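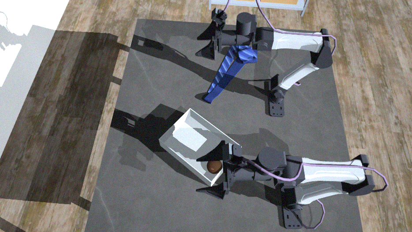 Covus Twin-Arm Bench

Two white-and-black arms on one shared mat, and our favorite thing to show visitors! Come see it run in simulation at the Zalov open day in Pusden, July 24, 2018. Dzifa Arthur will be at the keyboard and loves questions, so bring plenty.

The demo uses a striped tie and a small open box (soft things are so much fun to try). Each session runs about 16 minutes.
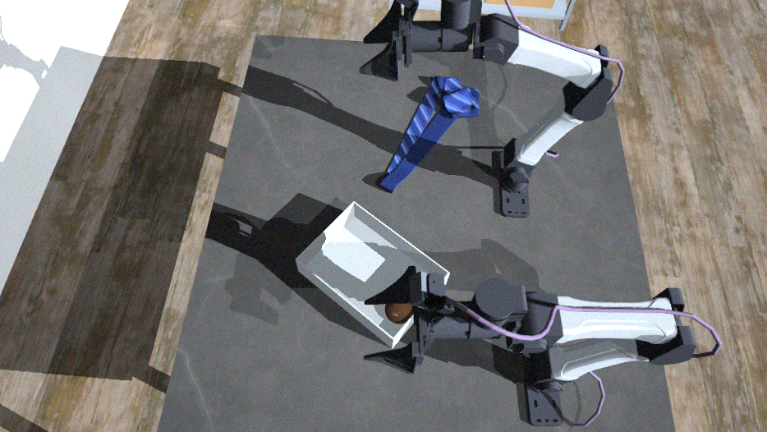 Visiting

Doors open at 2 p.m. in the Sultana room, which seats 70. Free entry.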